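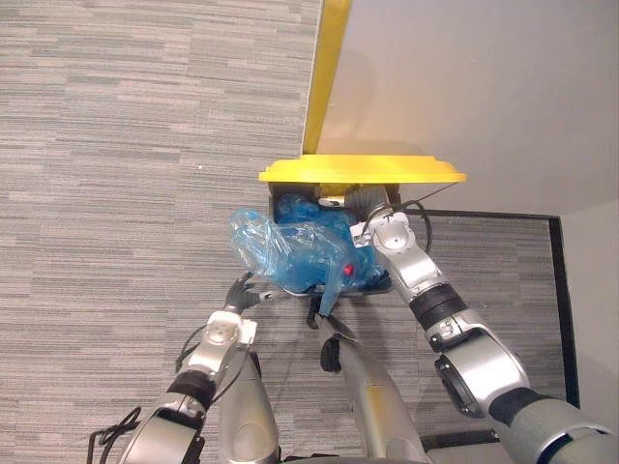
The perception update for the bag-changing task was merged into the Clendilum stack in June, and it is now the default on both test floors. The main change is in how the planner picks its grasp points. The old version looked for a closed outline, which suits a box or a bottle but falls apart on a crumpled, partly see-through blue bag billowing over one side of the bin. The new version ignores the outline and searches for a fold of plastic near the rim, then sends the right gripper to it while the left waits low beside the bag.

Wolfram Ackermann trained the fold detector on 600 labelled views, with 200 more held back for testing. Colour is left out of the input on purpose, so white and black liners should behave the same way. We have only checked white so far.

Anisa Nugroho rewrote the arm coordination. Both arms now share one collision model, and replanning takes 54 milliseconds, down from 100. Cables are still modelled as a fixed margin at each wrist, so some reachable poses get rejected.

Sites running Mokgate need to update their calibration files before installing. The old format will load without a warning, but the rim height will be wrong. Send logs to the Vestalholm office.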